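Search this forum
Advanced search
Board index — Planning — Photography and Film

Second photographer for a small ceremony: contract question

registry_desk_lernik
Wednesday, September 7, 2022

Members are asked for their views on the following. Our venue at Lernik is hosting a ceremony for 52 guests in January. The couple have engaged Prarnton Weddings for 10 hours, and the agreement allows the firm to send a second photographer "at its discretion." The couple were not told who this would be. They wish to know whether they may ask for a name in writing before the balance is paid.

Štěpánka Štěpánek
They may ask, and the firm should answer. I would advise them to request an addendum naming both photographers and stating who replaces either one in case of illness. Two pages at most.

dabbas_events
I respectfully disagree with the above. A firm of that size cannot commit a named assistant four months ahead. The lead photographer should be named. The assistant need only be described by experience, with a sample gallery supplied.
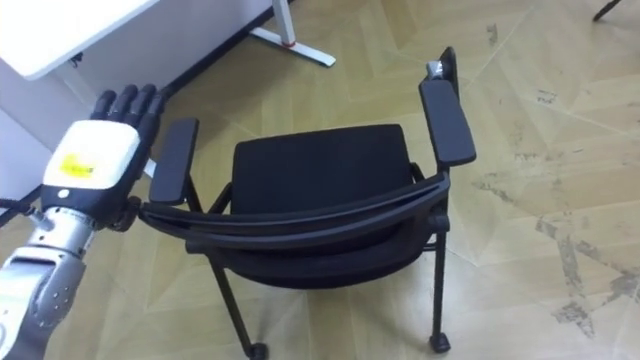
tamura_hall replied that a sample gallery is of little use unless it shows a full wedding from start to finish, taken by the person who will attend — selected portraits prove very little.

registry_desk_lernik
Thank you. The couple would accept a description of experience, provided the lead is fixed. Does the refund clause need to change as well?

Štěpánka Štěpánek
Yes. As quoted, it covers cancellation only. If the lead is replaced without consent, the couple should be free to withdraw and recover the deposit. I maintain that the second name should also be given, even if it comes later.

dabbas_events
On the refund we agree. On the second name we do not, and I will leave it there.

4 replies hidden — 2 shares

Related topics
Elopement packages: what is included
Delivery dates for printed albums
Meals for vendors at evening receptions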